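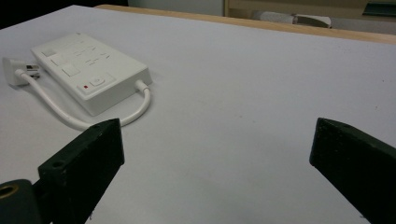

Plevix launches Durkance 2 e-note with replaceable battery

14/10/2023 – Plevix has today opened orders for the Durkance 2, an e-paper notebook for reading, marking up documents and writing by hand. It replaces the original Durkance and goes on sale through the company's web shop and selected retailers.

The new model has a larger screen than the first version, a matt front layer and a front light that can be set from cool to warm. The battery sits behind a panel held by two screws and can be changed at home with an ordinary screwdriver. Replacement batteries will cost 69 euros.

"The most common question we had from owners was what happens when the battery wears out," said Karlijn Verstraete, head of product at Plevix. "With the first Durkance the answer was to send it in. Now you can order a battery and fit it yourself."

The stylus does not need charging and clips to the long side of the device. Handwritten notes are stored as PDF files and can be copied over by USB cable, with no account needed. Owners who want to sync their notes can use the company's own service, Tarkasska, which is free for the first 12 months.

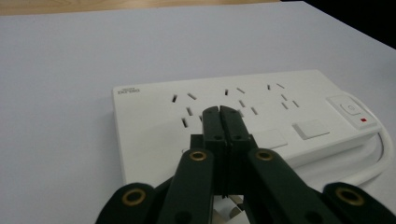
Plevix has also changed the page-turn buttons. Testers of early units in September found them too stiff, and the production version has a lighter spring. The buttons can be swapped over in the settings for left-handed use, or turned off altogether.

The software supports EPUB and PDF files, along with plain text. Library loans are not supported at launch – Plevix says it is working on this but has not set a date.

"We would sooner leave something out than ship it half done," said Joris Declercq, who leads the software team. "Reading and writing had to work well first."

Price and availability

The Durkance 2 costs 630 euros, including the stylus and a spare set of tips. It comes in grey or dark blue. A folding cover made by Groen is sold separately. Orders placed now will be sent out in the order they are received.

Owners of the original Durkance will keep getting software updates, and existing notes can be moved to the new device by cable or through Tarkasska.

Press contact

Hanne Ikonen, Plevix press office. Review units and product photographs are available on request.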